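Keeping Fat Fantasy Paperbacks Alive: Which Tips Hold Up

Every reader of eight-book fantasy series has been handed the same advice about caring for them, and I don't trust most of it. I own 300 paperbacks, many of them bought used, and I've tried a good share of the tricks on my own shelves.

Start with the freezer. Bagging a musty book and freezing it overnight is supposed to kill the smell. My copy of Loka went in smelling like a basement and came out smelling like a cold basement. A closed bin with an open dish of baking soda did more, though it took until March. 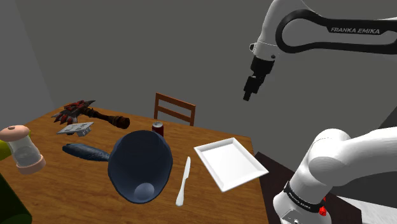
Cracked spines come from opening a thick book in the middle and pressing it flat. The cure you hear is to "break it in" by folding back a few pages at a time from each end, and I'll grant that one works. Do it at a table, with the spine resting on the top and both hands free. Clear some room first. A tabletop with a robot arm standing at it, gripper hanging over the right half, is a poor spot for a 900-page quest. Go slowly near the glued edge.

Sticker residue: peanut butter, says Rahel Rüegg, who swears by it. I tried it on The Salt Heir of Drellonis and now the cover has a grease spot shaped like a thumb. A hair dryer on low and a fingernail got the next one clean.

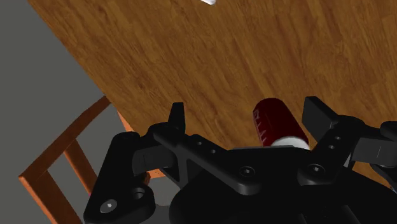 Warped covers need weight, and people will sell you a press for that. Save your money. Put the book between two clean boards, lay it on a flat wooden table and set something heavy on top. A can will do, like the dark red one standing on the wood grain there, but one can presses only the middle, so use 4 and spread them out. Leave it a week. If the cover still curls, the room is too damp and no weight will fix that.

As for cedar blocks, I've seen no difference at all. The shelf smells nice.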